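Sarnex Opens Undau Test Site to Visitors in October

UNDAU – Sarnex will open its two-arm packing cell to visitors in October. The open day starts at 10 a.m. and covers phone boxing and small-part handling with the Dankwa control software.

Visitors will be admitted in groups of 15. Each group will spend 20 minutes at the bench, with time afterward for questions to the engineering staff. The cell runs two silver and black arms with two-finger grippers, mounted side by side at one edge of the table. One task pairs a smartphone in a white tray with its box lid.

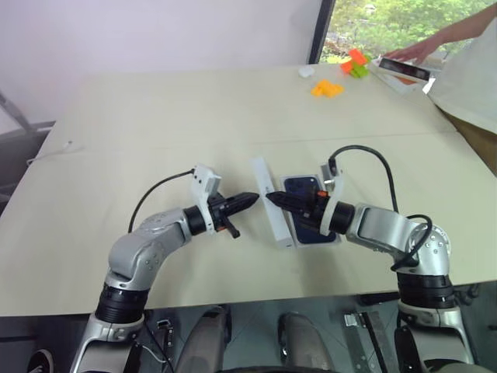 Nicanor Leiva

Phone boxes were chosen as a test item for their close fit. The lid has to go down level, and a small error in angle is enough to jam it. The arms share one motion plan, which is updated as parts are moved on the table. Toy building blocks are used for separate grasping trials.

"We will run the same software build that we use in daily testing," said Sombat Boonyarit, head of applications at Sarnex. "If a grasp fails, visitors will see the retry."

The Dankwa software has been in development at the Undau site for over 7 years. A version for the Endura line of carts is in bench testing and will not be shown.

Places must be booked in advance through the Sarnex front office. Closed shoes are required on the test floor.

Press contact: Sombat Boonyarit, Sarnex, Undau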